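Tiempo de lectura: 2 min

Buscar en el repositorio Buscar

# Cocina Surnora: piezas pequeñas sobre encimera

Ficha rápida, versión del 6 de marzo de 2024. La completo cuando pueda. Mantiene: Mihret Endale.

## Qué hay

600 secuencias, 90 de ellas sin revisar. Cocina con muebles bajos gris claro, encimera de mármol rosado delante. Piezas de agarre fino: tubo color canela, piececita rosa, gradilla naranja. Tabla de cortar siempre a la derecha, no moverla. 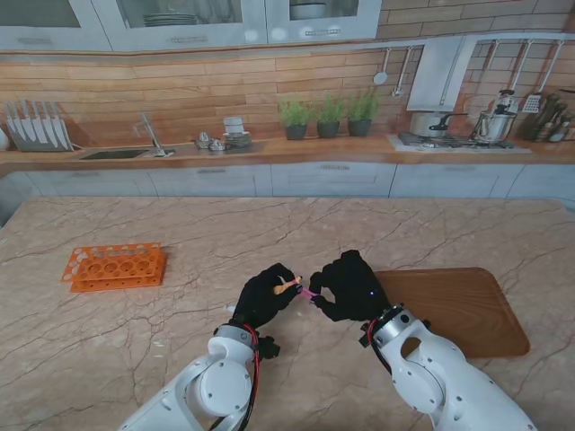 Tubo y pieza rosa, gradilla a la izquierda.

## Notas sueltas

- Etiquetas en `piezas.csv`, separador punto y coma. Ojo con los acentos.
- Los muebles del fondo cuentan como "fijo". Las plantas colgantes tambien, aunque en enero iban como "otro".
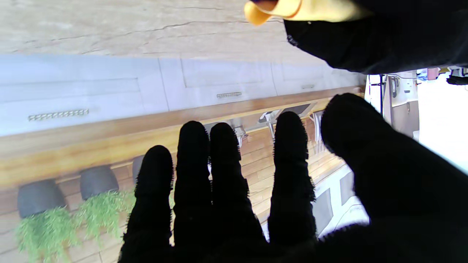 El resto de "otro" sigue igual: paños, bolsas, lo que no tenga nombre claro. Si dudas, "otro" y comentario en la fila.

- Colores: el que se ve, sin inventar tonos. Amarillo y naranja dan guerra; amarillo anaranjado vale como "amarillo". El rosa fuerte es "magenta".

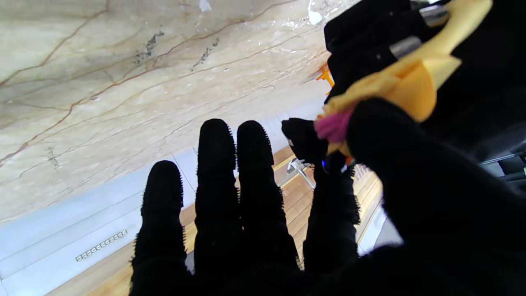
## Pendiente

- Fila 2055 duplicada, borrrar.
- Pasar las 70 notas de Govent a la hoja común.

Relacionados
- Cocina Veken: cajones y tiradores
- Tsakiris: vajilla apilada
- Govent: notas de etiquetado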